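The Long Afternoon at Fladdale

By the time the tea urn has gone around for the second time at Fladdale, the shadow of the scoreboard has usually reached deep square leg, and the people along that side of the ground begin moving their lawn chairs. They do it without looking, the way you shift over on a couch when someone sits down. I have been moving my own chair along that boundary for a good many summers now, and I would like to say something in defense of the captain.

I don't mean any one captain. Fladdale has had several in my time, and every one of them has been asked to quit by somebody within my hearing. It happens after the second loss in a row, as a rule. A man who set a lovely field in May is told in July that he has no imagination, that he bowls the wrong people from the wrong end, that he bats too low or too high or too long. Then Fladdale wins a game and we all go home talking about something else, the parking mostly.

Cricket in our part of the country is a small affair, and I should explain it a little for readers who drive past the ground on their way to the lake and wonder about the people in white. There are four clubs in the league: Fladdale, Lurness, Drasia and Gajewski. Gajewski is the one named for the old lumber company that gave the land, and its players still wear a saw blade on their caps, which looks more threatening than they are. Lurness has the best ground and the worst road leading to it. Drasia has won the league more often than the rest of us would care to add up, and its supporters bring a kind of flat potato bread that I would cross the county for even if the cricket were rained off.

The matches are one long innings a side, with lunch when lunch is ready. A captain in this league does a good deal more than toss the coin. He calls around on the night before to find out who has a sick child or a shift at the plant. He drives the kit bag. He finds a twelfth man, and sometimes an eleventh. When he finally gets out to the middle and has to decide whether to put the other side in to bat, he has been captain for a day and a half already, and I think we ought to remember that when we are shouting at him from a chair.

The match that set me off on this subject was against Drasia, at home, late in the season when the grass at the pavilion end has gone the color of a paper bag. Drasia won the toss and batted, and they batted and batted. It was hot. Our captain went through every bowler he had and then went back to the first one, who did not look glad about it. At lunch they had lost hardly anybody. They finished on 344, and I heard the words "he's got to go" from three different directions before the players had reached the steps.

The talk along the boundary, while we waited for the roller, was all about the spinner. Why had he been kept on after being hit so far? I had wondered about that myself. It's an odd thing to watch a slow bowler being hit over the fence into the bean field and then be handed the ball again with a pat on the shoulder. From where we sit it can look like stubbornness. But I have also seen what happens to a young bowler who is taken off the moment he gets hit. He bowls the next week with one eye on his captain, and he bowls flat and fast and frightened, and before long he is a fellow who used to bowl spin. Our captain left this one on. He cost us runs that day. Whether he'll save us some later I can't tell you, though I'd like to be in my chair if he does.

Then we batted, and for a while it was lovely. Our openers put on a stand that had people standing up to clap, which doesn't happen much at Fladdale on account of the cushions. The captain himself came in at five, with the shadows getting long, and he didn't hit a boundary for ages. You could hear the grumbling settle in. He nudged it here and there, ran hard, talked to his partner between every ball, and refused to be hurried by anyone, including a man near the sight screen who was offering advice in a very carrying voice. I've come to love that sort of innings. It's like watching somebody patiently undo a knot.

We were all out for 288, so he didn't undo it. That is a decent score on most days and well short on that one. He was the ninth man out, caught on the fence going for the big hit he'd been asked for all afternoon, and the man with the carrying voice told him that it wasn't the time for it.

I drove home with the windows down, thinking about how we choose these people and what we want from them. The highest total ever made on the Fladdale ground is 398, and it's painted on a board inside the pavilion door with the captain's name beneath it in gold. My neighbors speak of that side as if it had been led by a general. But I was there for that season too, and I remember very well that the same captain had been told to stand down in June. A letter went around about it. I believe I may have signed it, which I'm not proud of.

So my own small wish for the coming season is that we give whoever has the job until the leaves turn. Let him lose a few. Let him try the tall boy with the new ball and move the gully finer than anybody likes. If in November we still think somebody else would do better, we can say so at the supper, to his face, with a plate of that potato bread in our hands if Drasia can be talked into sending some over.

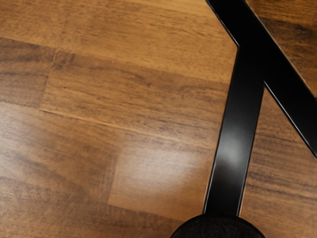
Reader comments

Lurness Road End: Lovely piece, but I can't agree about the spinner. Keeping faith with a young bowler is fine when you have runs to play with, and against Drasia you never do. Two overs off, a drink of water and a quiet word, then bring him back at the other end with the breeze behind him. Our captain did that all last summer and the boy is still bowling spin. I do agree about waiting until the leaves turn, and I'm sorry to say I would have signed that letter too.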